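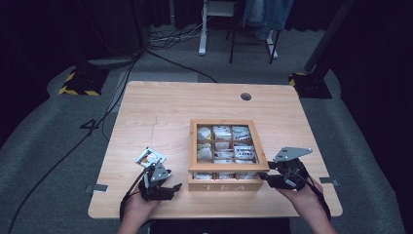 So the tea box. My whole week went into keeping two handheld grippers happy, and the right one was the diva. The jaws kept closing a hair late, and I'd already swapped the cable (twice!) before Delali Gbeho asked if I'd checked the screws on the top plate. I had not. One was loose enough to turn with a fingernail, ugh.

I tightened everything, ran 31 open-and-close cycles on each hand and wrote the numbers on the Pernar sheet. Much better! 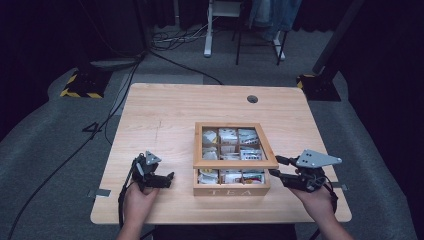 Back room at Górecki, September

My routine now goes cables first, then plates, then jaws, and I do the left hand the same way even when it's behaving. I wipe the jaw pads every 200 grabs too, because paper sachets are dustier than you'd think. We're at almost 3033 grabs. Next up is a new spring for the left one, if Oľga can find me the right size.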